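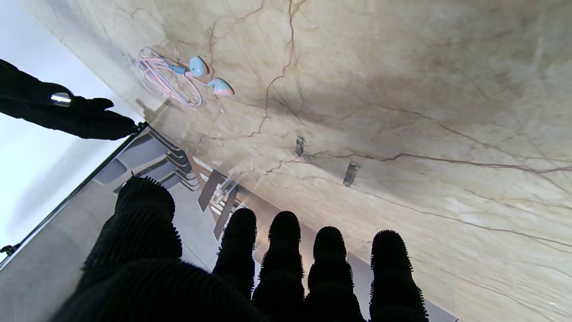 Journals Browse issues Authors Submit Contact

Archive > Household Objects > Articles > Section 3

3. Cable disorder on domestic surfaces

3.1 Materials and surfaces

The study considers small corded items left on tables and counters in ordinary homes. Wired earphones were chosen as the main item for three reasons. They are put down many times a day, they have one plug end and two free ends, and their cable is light enough that its shape depends strongly on how it was released. Chargers and short extension cords were recorded but are treated separately in Section 5.

Surfaces were sorted by finish into smooth, textured and cloth-covered. Marble and marble-patterned tops were placed in the smooth group regardless of what they were made of, as the classification concerns contact with the cable and the origin of the slab has no bearing on it. Veining and mottling were noted in a separate field. Salem's earlier survey of the Bensaid apartments had suggested that people overlook pale cables on veined tops, and we wished to be able to check this later.

3.2 Resting forms

Four resting forms were defined before recording began. In the straight form the cable has no crossings. In the folded form it doubles back on itself but can be opened by lifting one end. The coiled form has several overlapping loops gathered into a bundle, with the earbuds lying outside it. In the knotted form at least one loop is closed around another part of the cable and must be worked loose by hand.

The boundary between the last two forms caused most of the disagreement between coders. A loose bundle of loops may look knotted from above and still open freely when pulled. Coders were therefore told to assign a form on appearance first and to revise it only after the pull test described in 3.3. Both codes were kept. Figure 1 shows a pair assigned to the coiled form on appearance: the pink cable lies in an oval bundle toward one side of a cream, veined surface, and the two pastel earbuds rest close together outside the loops.

Figure 1. Wired earphones on a marble-patterned surface. Resting form on appearance: coiled.

The distance between the earbuds was recorded as close, apart or opposed. Close pairs were frequent in the coiled group. Our reading is that the user gathers both earbuds in one hand, wraps or drops the cable, and lets go of the earbuds last. The data cannot separate this from other habits that would leave the same arrangement, and the household diaries were too brief to help.

3.3 Pull test

Each item was lifted by the earbuds at a slow, even rate until the plug left the surface. Items that opened fully were scored as free. Items that held a closed loop at the end of the lift were scored as bound. The test was run once per item, as a second lift begins from a different resting form and is no longer comparable.

Of the 57 items coded as coiled on appearance, 42 were free and the remainder were bound. The bound items were not evenly spread over the surfaces. Cloth-covered tops accounted for 14 of the free items and only one of the bound ones, which we had not expected and cannot explain from friction alone. Cable jacket may play a part. The Wistell jackets used in the Jalach households were noticeably softer than those in the Amano set, and soft jackets tend to hold a bend.

3.4 Limits

Items were recorded where they lay, so the time since release is unknown. An item left since the morning and one put down a minute before the visit received the same treatment. Objects and hardware near the cable were logged only if they touched it. This rule kept the coding sheet short, but it discards any effect of nearby obstacles on where an item is set down. Section 4 returns to the point with the kitchen data.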